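Der Becher am Beckenrand

Über Waschbecken wird viel geschrieben, über ihren Rand fast nie. Dabei entscheidet der Rand, ob ein Becken im Alltag taugt. Ich meine die weiße Fläche vorne und an den Seiten, auf der abgestellt wird, was man kurz aus der Hand legen will. In den meisten Fällen ist das ein Becher.

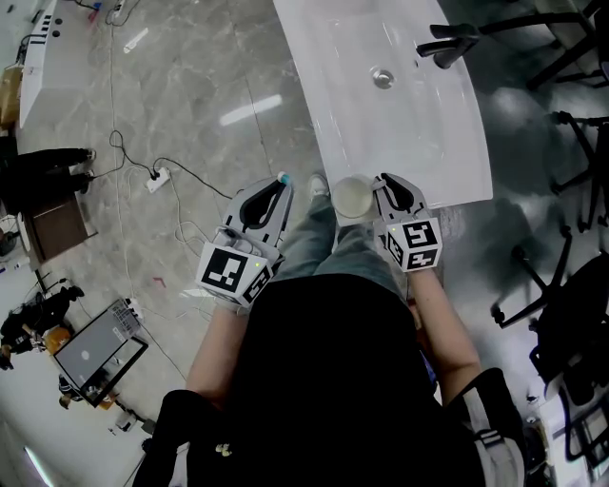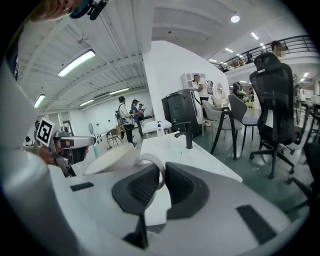 Weiß auf Weiß: oben ein Becher an der Vorderkante des Waschtischs, unten eine Tasse mit Henkel in Seitenlage.

Ich halte die glatte, glänzende Abstellfläche für einen Fehler, der sich durchgesetzt hat, weil er im Prospekt gut aussieht. Im Geschäft steht nichts darauf. Zu Hause steht dort nach einer Woche alles, und zwar vorne, wo die Hand zuerst hinkommt. Hinten am Hahn wäre Platz, aber dort spritzt es, und man muss sich über das Becken beugen. Also landet der Becher an der Kante, ein Ellbogen genügt, und er liegt auf den Fliesen.

Vor dem Umbau meines eigenen Bades habe ich mir im März mehrere Waschtische angesehen. Das Modell von Bikholm kostete 836 Euro und hatte einen Rand von 8 Zentimetern, völlig eben, ohne jede Erhöhung. Bei Restcombe lag der Preis bei 800 Euro, der Rand war etwas schmaler und vorne leicht abgerundet. Das sieht freundlich aus, ist zum Abstellen aber noch schlechter. Auf meine Frage nach einer kleinen Aufkantung bekam ich in beiden Häusern dieselbe Antwort: Das wolle niemand, darin sammle sich der Kalk.

Das Argument mit dem Kalk stimmt. Eine Aufkantung muss man wischen. Eine glatte Fläche muss man allerdings auch wischen, und auf einer glänzenden sieht man jeden Tropfen. Ich wische lieber einmal mehr eine Rille aus, als Scherben unter dem Schrank hervorzuholen.

Zum Becher selbst habe ich ebenfalls eine Meinung. Keramik gehört in die Küche. Eine Tasse mit Henkel ist zum Trinken gemacht, und am Waschbecken ist der Henkel vor allem im Weg – man bleibt mit dem Ärmel daran hängen. Ein einfacher Becher ohne Henkel, leicht und durchscheinend, ist die bessere Wahl. Man erkennt sofort, ob noch Wasser darin steht. Meiner stammt von Plurkska, ist aus Kunststoff und mehrfach heruntergefallen. Schön ist er nicht.

Dann die Farbe. Weißer Becher auf weißem Waschtisch, dahinter womöglich eine weiße Wand: Wer morgens um sechs ohne Brille davorsteht, greift daneben. Ein dunkler Hahn hilft bei der Orientierung, ein farbiger Becher hilft mehr. Trotzdem bleibt das Bad in fast jedem Haushalt weiß, vermutlich weil Weiß als sauber gilt. Ich habe mich auch dafür entschieden und kaufe seither blaue Becher nach.

Am Ende ist es ein Waschtisch von Hong geworden, mit einer flachen Mulde rechts neben dem Becken. Samt Einbau und neuem Siphon standen 3.774 Euro auf der Rechnung. Das ist viel Geld für eine Mulde, und ich hätte gern weniger bezahlt. Der Becher steht aber seit dem Frühjahr darin und nicht mehr an der Kante. Den Kalk kratze ich alle paar Wochen mit einer alten Zahnbürste heraus.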